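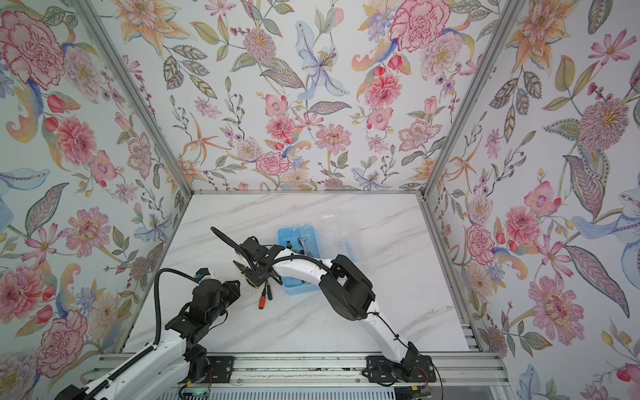
1/ Notes from this month's work on the two-arm planner at Filtden. Most of it is scheduling code, so there isn't much to look at.

2/ The old planner treated each arm as a fixed obstacle while the other one moved. Safe, but slow. Both arms reach over the middle of the table, so one was always waiting.

3/ The new one reserves space over time. Each arm books the volume it will sweep, and the other plans around the booking. Senyo Atinga wrote the reservation table, I wrote the conflict check.

4/ Cable slack was the part I underestimated. The loops stand up well above the wrists and our collision model only knew about rigid links. We now wrap each loop in a chain of 5 spheres. Crude, but it works.

5/ Perception: small dark parts jumbled in a light blue tray segment fine as one blob and badly as separate parts. Clear plastic is worse. Depth returns nothing useful there, so we mask it by hand for now.

6/ Long tools need grasp angle as well as position. With screwdrivers partly overlapping, Golnar Amini's ranker scores the top handle first and replans after every pick.
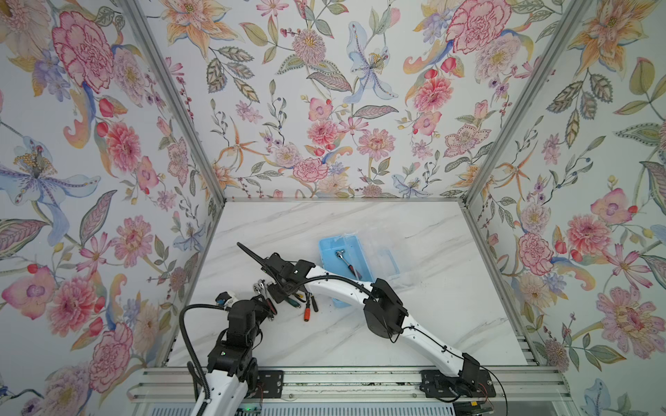

7/ Planning time is down from 148 ms to 64 ms per query on our replay set. The logging tool is next.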